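Search minutes, projects, members
Go

Olatura Shared Workshop, Pruludcombe
Minutes of the build group meeting
Reading time: 4 min

Held in the back workshop on Thursday, July 20, 2023, starting after the evening tidy-up. Quorum was met. Apologies were received by email and are kept with the attendance sheet.

1. Minutes of the last meeting

Agreed as correct, with one change. Under item 4, "bench supply" should read "battery charger". The charger is still missing its mains lead.

2. Matters arising

The extractor hose over the small lathe has been replaced. The old one is by the back door and can go to the tip with the next load.

The shelf labels have not been done. Carried forward.

Pruludcombe Hall has asked that the side gate is shut after nine. Agreed. A note will go on the gate.

3. Crate picker

The build group reported on the picking arm, which is being taught to lift produce out of one wooden crate and put it down in another. Work since the last meeting has been on the gripper and on the practice crates.

The gripper closes on a cabbage and the pad sits under it as intended. There was a discussion about how hard it should press. One view was that the closing force should be set low and left alone. The other was that a cabbage and an onion need different settings and the software should pick between them. It was agreed to try two settings and record what happens with each before writing any more code.

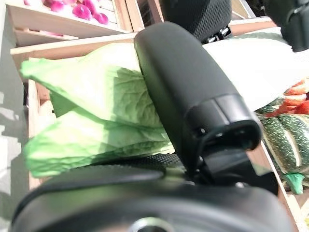 Onions remain the harder job. They roll when the finger comes down off-centre, and the arm then has to back away and look again. The group would like to try a slower approach over the last 40 mm. This will make each pick longer, and the meeting was content with that for the time being.

The log now holds 2,547 attempted picks. Many of the early ones were made before the wrist was re-seated and should not be counted with the rest. It was agreed to mark these in the log and keep them. The spreadsheet column headed "ok?" is to be given a proper name, as two people have been using it to mean different things.

Cable routing at the wrist was raised again. The cable catches on a crate rim when the arm turns to the far side. A longer loop was suggested, and also a clip further up the arm. The clip will be tried first.

Actions: run 100 picks at each of the two force settings. Mark early entries in the log. Fit cable clip. All for the build group.

4. Stop button

The stop button on the arm's stand was tested at the start of the session and worked. The meeting asked for a second one on the bench side, as the present one can't be reached by whoever is changing the crates over. The Skakeck controller has a spare input for it. To be fitted before any further running in the evenings.

It was repeated that hands stay out of the crates while the arm is powered, including when it has paused. The sign on the wall says "moving" and will be altered to say "switched on".

5. Money and parts

The Adamczyk order has arrived short by one bag of M3 screws. The supplier has been told. In the meantime the build group may use workshop stock and put it back later.

A request for 5 spare grip pads was approved. A request for a second wrist motor was not approved and can come back in November with a price.

6. Bench booking

There were two complaints that the long bench was taken up by the picker on a Saturday when it had been booked for chair repairs. The build group accepted this. The arm's stand will be moved to the end wall by the window, which means the rack of offcuts has to go somewhere else. The rack can stand beside the bandsaw for now if it leaves the walkway clear.

Bookings made on the paper sheet and not online will still be honoured until the sheet runs out. No new sheet will be put up.

7. Any other business

The kettle trips the same circuit as the compressor. Please don't run both.

Somebody has left a tin of floor paint, opened, under the sink. It will be thrown away if it is not claimed by the next meeting.

8. Next meeting

Date to be sent round by email. The force results are to be circulated beforehand.

The meeting closed at 9.20 pm.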